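March, early evening

Rain until two, then a dry spell long enough to walk up to Mutulley and back. The lane is still soft by the second gate and I went over the top of my left boot. Met Leif Løken coming down with the dog. He says the farm shop will stop doing bread after Easter, so I shall have to go to Manole for it, ten miles each way, or bake.

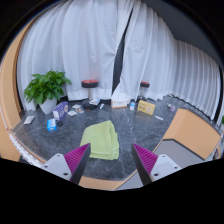

Had the letter about the choir when I got in. We are to sing in the chapel again, with Smaranda Enache at the organ, and the rehearsals move to half past six. I don't mind the earlier start but it means eating at five or not until nine. Tonight I had the end of the leek soup at five and was hungry by six.

Spent an hour on the second alto line. Bars 52 to 60 are still wrong. I go up too early every time, and on the page turn I lose the words as well. I have pencilled the breath marks in again, darker.

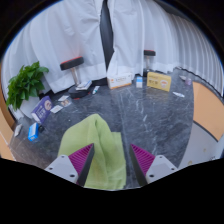
Elżbieta Piątek
Second alto and keeper of this diary

Rang Villads after supper. His knee is better and he wants to come back for the Easter pieces. He has the old edition, so his page numbers won't match ours. I said I would copy mine out for him.

Paid the oil bill. Found the torch. Still no sign of the other glove. Must ask Bjartur whether I left it in his car.

Bed at ten, wind getting up.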